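Why does a magnet pull a nail but not a spoon of wood?
by Janaína Aguiar

Have you ever stuck a drawing on the fridge with a magnet? The magnet holds the paper, but it does not stick to the paper. It sticks to the metal door behind. The paper is only caught between the two, like ham in a sandwich.

A magnet is a piece of material that can pull some metals towards it. The most common of these metals is iron. Steel is made mostly of iron, so most steel things are pulled too: nails, paper clips, many tins of food. Copper, gold and aluminium are also metals, but a magnet from the kitchen will not pick them up. Many children are surprised by this, and I was also surprised when I was small.

Every magnet has two ends, which we call poles. One is north and the other is south. If you bring a north pole near a south pole, they jump together. If you bring two north poles near each other, they push away. You can feel this push in your fingers, although there is nothing to see between them.

What happens if you cut a magnet in half? You do not get one north piece and one south piece. You get two smaller magnets, and each has both poles.
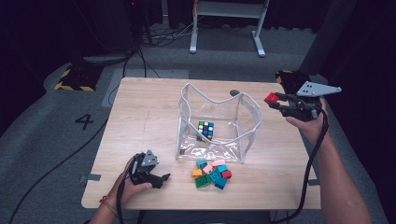 LACERDA, February

In our town the children of the Drostari library club tried a magnet hunt. The rule was easy: first you guess, then you test. Elaine Damasceno, who is nine, wrote her guesses in two columns, "yes" and "no". Toy blocks went in the "no" column. A coin went in the "yes" column, and there she was wrong, as our coin did not move at all. Some coins have steel inside and some do not, so you must test each kind.

You can do the hunt at home. Take a small magnet and go slowly from room to room. Try a door handle, a key, a pencil, a pan, a zip. Please keep the magnet away from bank cards and old watches – it can damage them. And never put a magnet in your mouth, even a very small one. If somebody swallows a magnet, tell an adult at once.

The biggest magnet you know is under your feet. Deep inside the Earth there is a great quantity of hot, liquid iron. It moves all the time, and this movement makes the whole planet behave like a magnet. For this reason the needle of a compass turns until it points nearly north. Sailors used it long before there were maps on telephones.

Words to remember
Pole: one of the two ends of a magnet.
Attract: to pull closer.
Repel: to push away.
Compass: a tool with a magnetic needle which helps you to find north.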